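4.2 Reading order and missed issues

Crossover events place part of a story in titles that a reader may not otherwise buy. We treat each event as an ordered set of issues and ask how much of the plot can be followed when one of them is absent. The reading lists were compiled by Paewai from the checklists printed at the back of each lead title, and were then coded using the Negash scheme, in which every issue is marked as core or tie-in. Where a checklist disagreed with the order implied by the story itself, the story was preferred.

Our sample holds 200 issues drawn from 10 events. Two events were removed from the timing analysis as their tie-ins had been delayed, and the shop records kept at Druletti did not show when the late copies went on sale. New stock there is shelved on a Friday, so a reader who is away for one week may miss up to two linked issues.
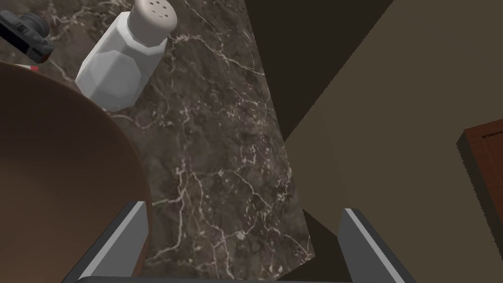
Figure 3. Rendered view of a veined dark countertop with a white salt shaker.

Core issues repeated earlier plot points more often than tie-ins did. The recap page accounts for most of this repetition — dialogue adds little. Tie-ins tended to assume that the core title had been read that month, and their recap pages dealt mainly with the events of their own series. The effect was strongest in the Skuner event, where a change of team membership takes place in a tie-in and is not mentioned again in the core title until its closing issue.

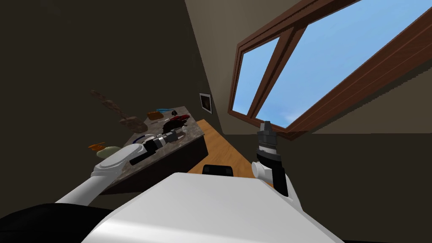 Why were collected editions left out of the sample?
Collected editions often reorder the issues and drop the recap pages, so they cannot be used to measure what a monthly reader would have known at the time.

The Clotov event was coded a second time after its April reprint, in which the printed checklist had been corrected. The codes for its core issues did not change. One tie-in moved to an earlier position, and the revised order is used in the remainder of this section.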